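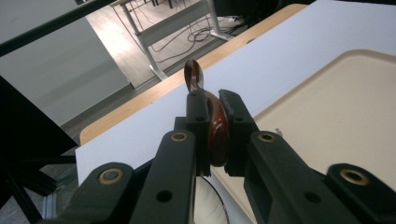 A curved piece with a glossy red-brown finish, one of the shapes to look for at the Graltwood mend and make day.

Graltwood's mend and make day is back in June, and the tables are filling up fast!

Doors at the Laur Street hall open at 10 a.m., with 18 tables booked so far, up from five at the first one. Neighbours can bring anything small that's chipped, dull or missing a bit: handles, hooks, ornaments, drawer pulls, the odd teapot lid.

Organizer Diane McIntyre is thrilled with the range of things people have already signed up to bring.

"I love the shiny stuff best," she said. "You get a curve with a good deep colour on it and everyone at the table wants a turn holding it."

Ferhat Polat will run the polishing table again, and Berenice Ochoa is teaching two short sessions on filling scratches in lacquer (bring an apron, and an old cotton T-shirt if you've got one). Both were packed last year, when 53 people came through the hall.

Entry is free. Sign-up sheets for the lacquer sessions are at the Graltwood library desk.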